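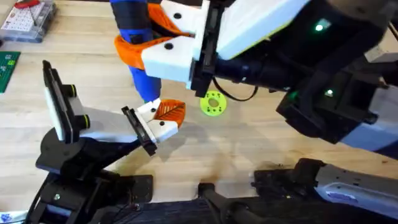

Page 7 of 85

Search this forum Advanced search Go

We use cookies to keep you logged in and remember which threads you have read. Accept Manage

Re: Plain wooden worktops – oil, wax or leave alone?

benchmouse wrote:
Right, I have finally got a light wooden top with the planks running straight across and I am in love with it! I know half of you will say it's only a table, but after years of working on an old door over two filing cabinets I keep walking back in just to look at the grain. Everything shows up so well on it – the bright yellow-green ring stands out a mile, and so does the blue cylinder with the navy band. On the old door I'd have been patting about for them with my hand.

Question is what to put on it. Ferhat Karabulut at the Borby club swears by hard wax and nothing else. I was leaning towards oil.

tallowby wrote:
Oh that's lovely, the pale tops are such a treat to work at. Oil every time for me. Two thin coats, wipe off whatever hasn't gone in, leave it overnight. It will darken a bit, mind, so try the underside first.

Is the ring the sort with all the little holes going round the big one? I've got a tin of odd flat bits like that and use them for everything, mostly for standing glue pots in.

benchmouse wrote:
Yes, big hole in the middle and a circle of little ones round it. It lives out on the table because I like the colour, so there!

R_Vole wrote:
I'm going to disagree with tallowby. Oil on a pale top is a shame. You buy it because it's light and then you turn it the colour of tea. Ferhat is right, hard wax, and rub it along the grain and never across. Mine had a Rotari wax in July and I've barely touched it since.

tallowby wrote:
Tea! Weak tea at most. And wax marks the minute you put a warm mug on it.

R_Vole wrote:
Then don't put a warm mug on it :)

kvanek wrote:
Kazimír Vaněk here, I mostly read and don't post, but this is my favourite subject. I have done both. For a table where small parts are going up and down all day I would sand to 80 only if it is rough, go finer after that, and then leave it bare for a few weeks. You find out where the wear comes. After that I oil the busy part and let the rest alone. Yes, it goes patchy. I like patchy, it looks like somebody works there.

R_Vole wrote:
Patchy would drive me up the wall, but each to their own.

benchmouse wrote:
Leaving it bare hadn't even crossed my mind. Did you find it picked up colour from things, kvanek? I'm thinking of anything blue or orange being rubbed along it.

kvanek wrote:
Only once, from a cheap crayon. It came off with a rubber and a bit of patience. Hard plastic never left anything on mine.

tallowby wrote:
I can go along with bare for a month. But then oil!! Baluyot do a small tin that did my whole top with some left over, and it smells gorgeous – like walnuts.

benchmouse wrote:
Sold on waiting, then. I've put a scrap offcut on the windowsill with oil on one end and wax on the other so I can see how they both go in the sun. If the oil end goes to tea I'll blame tallowby.

R_Vole wrote:
Give the offcut a rub with 500 grit before the second coat of wax, it makes all the difference.

Last edited by benchmouse, 6/18/23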